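# Chapter 6: Paths, Surfaces and the Movement of Water

By the end of this chapter, students should be able to explain how rain reaches the ground and leaves it again, compare the behaviour of sealed and unsealed surfaces, and carry out a simple path survey using the recording sheet in Appendix B. Key terms are set in **bold** where they first occur.

## 6.1 Why study a path?

Geography textbooks usually begin the subject of drainage with rivers. This chapter begins with something smaller. A public path is narrow enough to be measured with a tape, and most students pass along at least one every day. The processes that shape it are the same processes that shape a hillside.

The parish of Plendow keeps 20 footpaths and bridleways on its register, with a combined length of 3000 metres. Some were laid out when the common was enclosed, others when the housing at Skamden was built. The parish survey, completed in March under the direction of Samer Qaisi, is used as the case study in sections 6.4 and 6.5.

## 6.2 Sealed surfaces

A **sealed surface** is one through which water cannot easily pass. Asphalt and concrete are the most common kinds. Rain falling on a sealed surface must either run off it, stand on it or evaporate from it. For this reason sealed paths are normally built with a slight slope across their width, known as the **crossfall**, which carries water to one or both sides.

The edges are generally the weakest part. The material there has less support than at the centre, and water from the verge may enter from the side. In cold weather this water freezes and expands, opening small cracks which then admit more water. 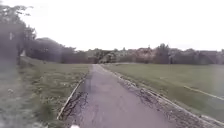 **Figure 6.1** An asphalt path between areas of mown grass. Note the cracked and crumbling surface along the margin.

Once an edge has begun to fail, the rate of damage tends to increase. Repair is cheapest at an early stage, when cracks may be cleaned and filled. Later the whole edge may have to be cut back and relaid - a cost which many local authorities put off until the following year.

## 6.3 Unsealed surfaces

An **unsealed surface** allows some water to pass into the ground below. The movement of water downwards through the surface is called **infiltration**. Its rate depends on the size of the spaces between particles, on how firmly the material has been pressed together, and on how much water the ground already holds.

Clay particles are very small and lie close together, so that water passes between them slowly. Gravel has large spaces and drains quickly. Most country paths are made of a mixture, and their behaviour may change several times within a short walk.
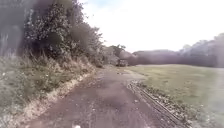

**Figure 6.2** A path of packed earth and fine gravel beside a grassy bank.

Where a path lies at the foot of a slope, it receives water from two sources: the rain that falls directly upon it, and the water that moves down the slope towards it. The second of these is called **through-flow** when it travels within the soil, and **overland flow** when it travels across the top. Vegetation reduces overland flow by slowing the water and giving it time to sink in.

### Activity 1: The Filter test

Simiyu and her partner packed two clear tubes to the same depth, one with garden soil and one with washed gravel. They poured equal amounts of water into each and timed its passage to the beaker below. The set of instructions, entitled Filter, is printed in Appendix A. Repeat the test with material of your own choosing and record your results in a table. Explain why the two tubes had to be filled to the same depth.

## 6.4 The effects of use

Feet, hooves and wheels press the particles of a path together. This is **compaction**. A compacted surface is firm to walk on, but it has fewer spaces for water to enter, and it therefore begins to behave more like a sealed one. Loose material is often pushed outwards by traffic and gathers at the sides.

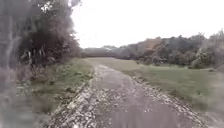 The Plendow survey compared two routes by the number of journeys made along each in one week. The route to the school carried 1466 journeys and the route across the common 821. Infiltration was slower on the school route at every point tested. Students should be careful, however, before concluding that use alone was responsible. The two routes also differ in soil and in gradient, and the survey was not designed to separate these causes.

### Questions for discussion

1. Which routes near your school are likely to be the most compacted? Give evidence for your choice.
2. A parish council proposes to seal an earth path with asphalt. Who might gain from the change, and who might object to it?
3. Suggest one way in which the Plendow survey could be improved.

Section 6.5 sets out the method of the survey in full. Before starting it, students will need a measuring tape, a stopwatch and a copy of the recording sheet.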